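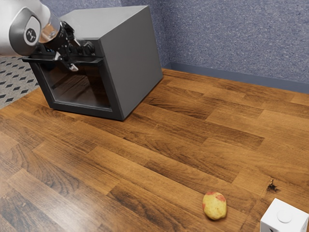 Issue 173 | Page 4

The weekend I moved us off the old Savitton

I've looked after the website at Verncombe for longer than I like to admit, and for most of that time the members' area has run on Savitton, a content system I picked because it was cheap and had a nice green login page. It did the job. People signed in, saw the pages they were allowed to see, and left me alone (mostly!).

Then in April we got the notice that our version was going out of support, and I had to move everything to the new one. The pages came across beautifully. The permissions did not.

If you've never had the pleasure, the old Savitton kept its user groups in one big table. You were in "editors" or you weren't. The new version wants groups to come from outside, through a sign-on service, and we use Vurnau for that. Lovely in theory. One password for everything, and I stop getting emails from people locked out at midnight.

What I hadn't spotted was that Vurnau sends group names in lower case and Savitton compares them letter by letter. So "Editors" and "editors" were strangers to each other, and everyone who signed in landed on a page saying they had no rights to view it. Me included! I'd locked myself out of my own site before I'd finished my tea.

I went round in circles for a whole evening. I cleared the cache, restarted the server, cleared the cache again because it felt good, and read a very long forum thread that ended with somebody writing "fixed it, thanks" and no more. I could have thrown the laptop in the pond.

In the end it was the log that saved me. Turn the login logging up to full, sign in once, and search for your own user name. Mine had almost 200 lines after a single attempt, and buried in there was the group name exactly as it arrived. After that it was a mapping file, which I wrote in Vi over a wobbly connection, with the old name on the left and the new one on the right. There were 160 groups. Half of them were empty, and one was called "test test DO NOT USE", so of course three pages depended on it.

My advice, for what it's worth: keep one local administrator account that doesn't go through the sign-on service at all, and try it before you switch over. Export the groups while the old site is still running, too. I did mine from a backup and it took ages.

We went live on 6/18/24 and the members' area has behaved since, apart from the calendar, which still shows everything an hour early. I'm looking at that next.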